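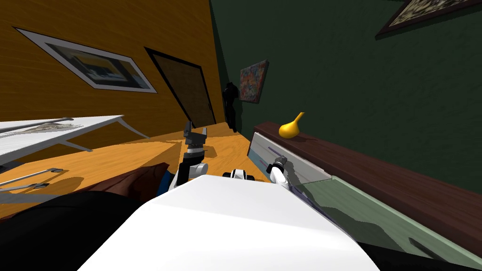
Tindall, April

Minutes of the Water Supply Working Group

Present: C. Rudd (chair), B. Haworth (minutes), two representatives of Civon.
Start: 7:00 p.m.

1. Previous minutes
Accepted with one correction. Item 4 should read "inlet valve" and not "outlet valve."

2. Pressure on the upper line
Static pressure at the top hydrant was read at 38 psi. Civon attributes the drop to the partly closed gate valve at the Kollero Road junction. Valve to be opened fully and the reading repeated at the same hour of day.

3. Storage tank
The 1,000-gallon tank is due for draining and inspection. Civon to supply a written method, including disposal of the flush water. Rudd asked that the float switch be tested at the same visit. Agreed.

4. Pipe replacement
Quote received for 200 feet of main below the pump house. Trench depth not stated. Haworth to request a revised quote with depth and bedding material. Decision deferred.

5. Meter readings
Five meters remain unread. Access letters to go out Monday.

6. Other business
None.

Closed 8:10 p.m.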